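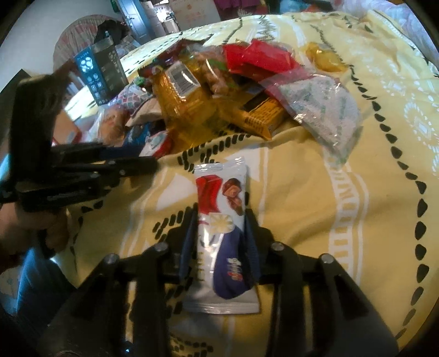 Thread on the grasp labeler in Nutent, the tool we use to turn hand-held gripper recordings into training episodes. I rewrote most of it in October and a few people asked what changed.

The old labeler looked at finger width and nothing else. Width drops, width stops dropping, call it a grasp. Fine for blocks and cups.

It's bad for snack packaging. A chocolate bar in a wrapper has crimped ends that stick out past the bar, and the wrapper moves before the bar does. A bag of peanuts keeps giving for as long as you keep squeezing. The width curve for a bag has no clean stop in it anywhere.

So the old code would put "grasp" late on bags and early on bars. On a bar picked up by its edges it was usually close enough. On bags it could be 400 ms off, and the policy learned to hover and squeeze air.

The new version uses three signals: width, width velocity, and optical flow in a small patch between the fingertips. The first two come from the encoder. The flow comes from the camera on the gripper.

The flow patch is the useful part. While you're approaching, everything between the fingers moves with the background. Once you have the object and start to lift, it stays still relative to the fingers and the background moves. You're looking for the changeover.

We now write two labels where there used to be one. "Contact" is the first frame where the object responds to a finger. "Secured" is the first frame where it moves with the fingers. For a rigid bar they're a few frames apart. For a bag they can be far apart.

If your training config still reads `grasp_start`, it maps to "secured". I went back and forth on this. Su-bin Ma ran both and the "contact" version closed too early on soft things, so "secured" is the default.

Next problem: patterned bedspreads. A lot of our home recordings are done on beds, and printed fabric is hard on flow. Stripes are the worst. Motion along a stripe looks like no motion at all, and then the labeler thinks the fabric is the object.

What helped was using the camera pose. We already have pose for every frame from the SLAM pass, so I predict what the flow should be if the surface is static and subtract it. What's left over is either the object, the fabric being dragged, or pose error.

Fabric being dragged is a real case. Bedding is soft, and if a fingertip catches it you get a fold that moves with the gripper. Right now the labeler marks those frames `uncertain` and sends them to a person. I don't have a better answer yet.

Clear and shiny packaging: red foil, gold wrappers, clear plastic. Highlights slide over the surface when the camera moves, so flow on foil is mostly garbage. I mask saturated pixels, and if more than 45 percent of the patch is masked, the labeler drops back to width only and lowers the confidence.

That threshold was picked by hand on a small set. If you have a lot of foil in your data, please check it yourself before trusting it.

Two grippers. When both hands are recording, the second gripper often comes into the first one's view, and black jaws passing near the object look like a moving object to the flow code. For a while I had the left hand's motion ending up in the right hand's labels.

Fix: both grippers have poses in the same map, so I project the other gripper's outline into the view and mask it. The mask is padded by 17 pixels. It's a crude number. It covers calibration error on every rig we own.

It doesn't cover the operator's hand and arm, which aren't in the gripper model. Sleeves, jeans, knees, anything that belongs to the person, still gets through. Flestitz has a person segmentation model that would do it but it's slow on our machines. Open issue, help welcome.

Time sync. The two streams come off separate clocks and we line them up with a calibration gesture at the start of each recording. If someone skips the gesture, Nutent used to guess without saying so. It now refuses to import the file. You will see more failed imports. This is on purpose.

Piles. In a heap of packages, pulling one item shifts its neighbors, and "object responds" gets vague. The labeler only looks between the fingertips, so it mostly ignores this. Mostly. If the thing you want is under another bag, expect the "contact" label to fire on the bag.

Review tool: Ponico now shows both labels on the timeline, with the leftover flow drawn as a strip underneath. Drag a label and it saves straight away. Undo works per episode – it doesn't go across episodes, so don't rely on it after you hit next.

Keys, since people keep asking: C sets contact, S sets secured, U marks uncertain, J and L step a frame. Shift with J or L jumps to the next low-confidence spot.

If you have old episodes, run `nutent relabel --keep-manual`. Leave off the flag and it will overwrite your hand corrections. Um found that out for all of us when they relabeled a shared folder, and the flag will become the default in the next release.

Not done yet: release labels. Putting something down is still width only. A bar leaves the fingers cleanly, but thin plastic can hang on to a fingertip after the jaws open, and then the label is early. Same flow trick should work in reverse. I've started a branch.

The merge went in November 16, 2023. If your labels look wrong after updating, send me the episode ID and a note on what the object was. The packaging type helps more than a video clip does.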